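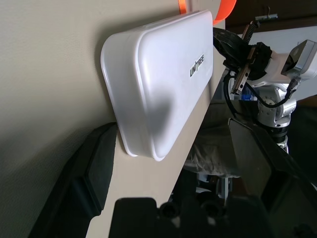 Sorting out a small child's backpack: a thread

1/ Nursery starts again in September and I've been put in charge of the bag. It's a little orange and teal one with a sheep's head on the front. I've done this badly in the past, so I'm writing down how I do it now.

2/ Clear a table first. I used to do this on the hall floor at Devgate and things went under the radiator. A table means you can see what has come out of the bag and what hasn't.

3/ Take everything out, and I mean every pocket. Then hold the bag upside down and give it a shake over the bin. Raisins get right down into the seams. A dry toothbrush will shift most of what's left.

4/ Check the straps next. On a bag this size they loosen bit by bit and you don't notice until it's hanging round the child's knees. Set both sides the same, with a coat on, then fold any long ends back and put an elastic band round them.

5/ The carry loop at the top matters more than it looks. Ours hangs from a peg at nursery and gets dragged off it every afternoon. If the stitching has started to go, a few backstitches in strong thread will do. Do it before term, you won't do it after.
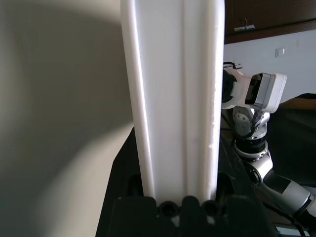 6/ With the straps sorted I move on to what goes back in. Spare clothes at the bottom, rolled, in a cloth bag: one top, one pair of trousers, pants, socks. A second empty bag goes with them for whatever comes home wet.

7/ Sun hat or woolly hat, never both. I swap them over in October and again in spring, when I remember.

8/ Drinks bottle upright at the side, lid checked twice. I had a leak in Sutiston last year, 14 minutes on the bus with a wet lap, and I'd rather not repeat it.

9/ Snack box last, so it's the first thing out. If it doesn't fit on top, the box is too big. We had one from Grunis that took up half the bag and held four crackers.

10/ Names. Bag, bottle, hat, box and every bit of clothing. Our peg number is 7 and I put that on too, since the children know the numbers and can't all read the names yet. Inside the bag, never outside — strangers don't need to know what your child is called.

11/ Weight is worth a thought. Ours was 2000 grams packed, which I thought was too much for someone that size. I took out two books and a torch and it sits much better.
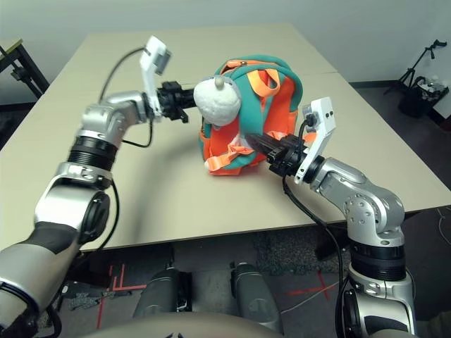
12/ Can you put a bag with a plush face on it through the wash?

Go by the label first. If there isn't one, I'd stick to a cloth, warm water and a drop of washing-up liquid, and leave the plush part till the end so it doesn't get soaked. Press it with a towel, brush it up with your fingers and let it dry in the open air. Keep it off the radiator. The stuffing stays damp longer than the outside does, so leave it overnight.

13/ When it's packed I close it, put it by the front door and leave it there. If it goes back in the bedroom it'll be full of bricks by tea time.

14/ Name labels still to iron on tonight. I'll put the list of spare clothes by size in another thread if anyone wants it.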